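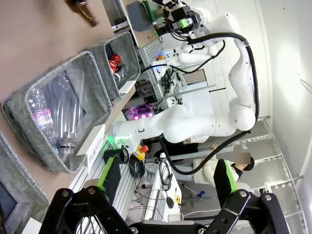
Three gray bins, one very literal label.

I have been sorting my own trash for most of my adult life, and until recently I would have told you I was good at it. I rinse. I flatten. I once carried a yogurt cup through two airports on principle. Then I agreed to write up the bin question for our building on Jodside, and I've had to revise my opinion of myself.

The bin question goes like this. We have one big shared container by the back stairs, and the hauler wants the stuff in it separated before it gets there. For a while we had a chart on the wall. The chart had 30 items on it and a color code, and I can report that a chart with a color code is a wonderful thing to stand in front of while you drop a soda can in with the paper. In October the hauler sent back a whole load with a polite note and a bill for $468, and after that everyone in the building was suddenly very interested in charts.

So, fabric bins. Gray ones, the kind people buy for sweaters and then fill with phone chargers. They sit in a row on a tabletop and each gets a little white card. One card says PLASTIC, in capitals, and I have come to love that card. It doesn't say "rigid containers 1 through 7, caps on." It says what it wants. Water bottles go behind it. Even I can manage that.

The trouble with any row of bins is the neighbors. Put a red can and a clear plastic cup in the same bin and you have my entire sorting history in two objects. The can makes sense to the can. The cup makes sense to somebody who was holding a can and a cup at the same time and had a bus to catch. I know that person. I have been that person at a good many office parties, standing over a row of openings with a plate in one hand, picking whichever hole was closest.

And then there's glass. The brown bottle is always the one left lying on the table. At my place it's the hot sauce and the vanilla extract, which live by the sink for 9 days at a stretch while I decide whether they're clean enough to count. Glass is heavy and it makes a noise when it lands, and I think that noise is most of why people put it off. You can slip a plastic bottle in with the cans and no one hears a thing. Drop a beer bottle in and the whole floor turns around.

I tried the Hulteo system first, for the record. Stacking tubs with hinged fronts. They look terrific and you cannot see into a single one of them, so everybody opened all the doors, every time, like an Advent calendar of garbage. The Mollino sack was next and lasted until the first bottle that wasn't empty. Open bins are ugly and they work better for me, mostly for the dumb reason that you can see what the last person did and copy it.

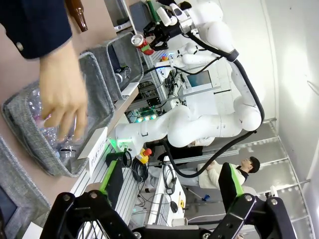
Posted 7 Sep 2023 by Myklebust, filed under Household

Crumpling is the other thing I've changed my mind about. I used to put bottles in whole, out of some idea that this was tidier. A bin of whole bottles holds mostly air - very well organized air, but still. Crumple them and the same bin keeps going and going, and you get to make that crackling sound, which is the only fun on offer in this hobby. Cans I still leave alone more often than not. A flat can has edges, and I have the thumb to prove it.

The new rule at our place is short. Read the card, look in the bin, and if what you're holding doesn't match what's in there, keep holding it. I put it up next to the old chart, which I haven't had the heart to take down. Someone has already drawn a mustache on one of the milk cartons.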